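Urnmont Sorting Room, staff meeting minutes
Jul 21, 2025 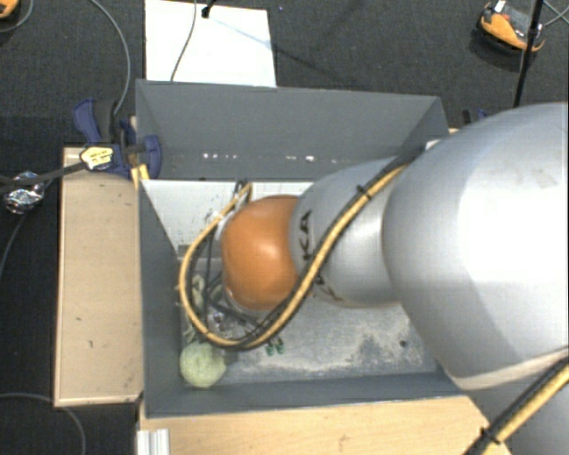

Chair: Bülent Akyol. Minutes of the previous meeting were accepted with one spelling correction.

1. Picking arm
The arm handled 284 of 345 items on the last full trial shift. The rest were picked by hand. Small pieces lying close together are still the main cause of missed picks. Iordache will send new settings this week.

2. Shifts and duties
No jobs are being cut. Two people per shift move from picking to checking and restocking the boxes. Staff asked whether the checking job keeps the picking rate of pay. Bülent said yes, and will put it in writing. Several people said checking is easier on the back but dull, and asked to rotate every two hours. Agreed for a trial until the end of July.

3. Training
Five people have finished the Enby course. The night shift has had no places so far and was not happy about it. Bülent to ask for a session that starts at 9 p.m.

4. Stops and restarts
Anyone may stop the arm. Only trained staff may restart it. Hands stay out of the box until the arm is stopped. There was disagreement over whether stops count against shift targets. Left open.

5. Drancombe site
Drancombe wants to send people over to watch a shift. Agreed, with a limit of two visitors at a time.

6. Other business
Locker keys: 50 new ones ordered. The break room fridge is still leaking.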